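The office supplier behind the Mudwood range has spent most of its working life on one unfashionable question: how to make a written board stay useful after the first week. Its founder, who trained as a draughtsman and now fits out shared workrooms from a unit in Mudwood, talked through the method over a long Monday afternoon.

He starts with the pens. "A board is only as good as the marker nearest to it," he says. His standard issue is an upright holder, filled before the room opens and checked at the end of each shift. He has no strong view on brand. He does have one on colour.

"Black for anything that stays up. Red for changes. If you let people use yellow on a white surface you may as well not write it down." 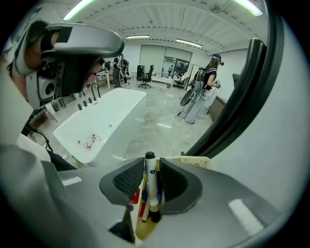

Storage position matters as well. Dry-wipe markers kept cap-up for long periods tend to lose pigment at the nib, and he prefers to lay them flat overnight. The Trimach tray he specifies holds 5 and fixes to the lower rail with two screws. Larger holders go on the nearest bench, within arm's reach of whoever is writing.

The board itself is a separate purchase. He favours a framed panel on a free-standing metal base over a wall-mounted one, mainly for rooms where the layout shifts from month to month. "You can turn it toward the people who need it. You can't do that with a wall."

Rosters are a sore point. Most of his clients print theirs and put the sheet on the board, and he has stopped arguing. A printed table is legible, he concedes, and it does not get wiped off by a sleeve. 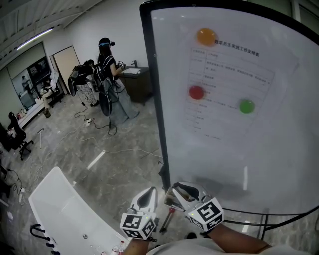
What he does insist on is type size. A roster set to fit every name on one A4 page is readable at arm's length and no farther. His own template, the Aryee sheet, drops the notes column and runs to A3 when the team grows. Replacement is monthly, with the old copy filed.

Lighting was the last thing he raised. He measures at the board face and aims for 400 lux, with 4000 K tubes.

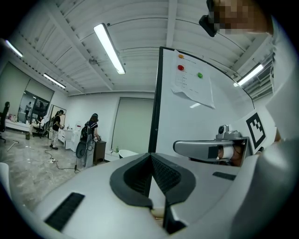 Paper fails at the corners first, in his experience. Air movement gets behind the sheet and the tape lets go from the bottom up. A sheet taped near the top, with orange, red and green magnets on and around it, can still have its lower corner curling away – the fix is a magnet on that corner, placed clear of the text. He sells a flat Skirkono strip for the purpose, but says any magnet of reasonable pull will do the job.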